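Up at 6:45 for the home match against Enadcombe. Rained overnight but the referee walked the field and passed it. Malachy Doherty wanted us there early so we could stretch properly this time. Taha still came in with his boots untied.

We lost the first half badly. Their left winger got past Magdy Soliman twice and both times the cross found someone. 2-0 down at the break. Malachy didn't shout. He moved me back to sit in front of the defense and told Taha Fawzy to stay wide.

It went better after that. Taha scored from close in, then Nouhaila's brother Karim hit the post. Ashraf Lamrani got the second with 4 minutes left, off his shin, I think, though he says it was his foot. Finished 2-2. One point, and we stay above Mavum on goals scored.
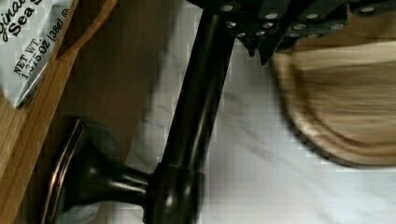
Kitchen, by the faucet. Snack bag and the wooden tray.

Home by late afternoon. My ankle is stiff on the outside, same place as October. Iced it and ate the leftover rice standing up. Clara called and I told her the score before she could ask. She can't make the next one because of work.

Nouhaila Ouali sent the new practice times. We go later during Ramadan so people can eat first, which suits me. League fees are due too, 45 each. I still owe for the socks.

Malachy says close to 200 people came. I'd have guessed fewer. Washed the shirt and left the boots on newspaper by the back door. Need new laces.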